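Cardboard collection changes in Clonddale

From 24th April the paper and cardboard from Clonddale will be collected every second Monday, and no more every week. The truck starts at 7 in the morning, so please put your cardboard outside on Sunday evening. The 174 households on the Corby side keep their old day until November.

Many of us receive more parcels than before, and the bins become full very quickly. The driver can take only what is inside the bin or tied next to it with string. Boxes which are still standing will stay on the sidewalk. Please open the bottom, press the box flat and remove plastic bags and foam. Paper labels can stay. 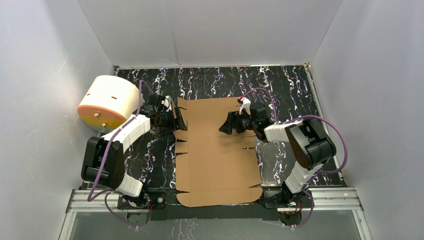 A cardboard box blank, lying flat.

Pizza boxes with much grease belong in the general waste. Clean lids you can tear off and recycle. Milk and juice cartons go to the container on Pirzada Street, which is open seven days a week.

If you need a second bin, please write your name and house number on the list at the Doltetel office. We have only two bins left at the moment, and new ones are ordered.

Shagufta Chaudhry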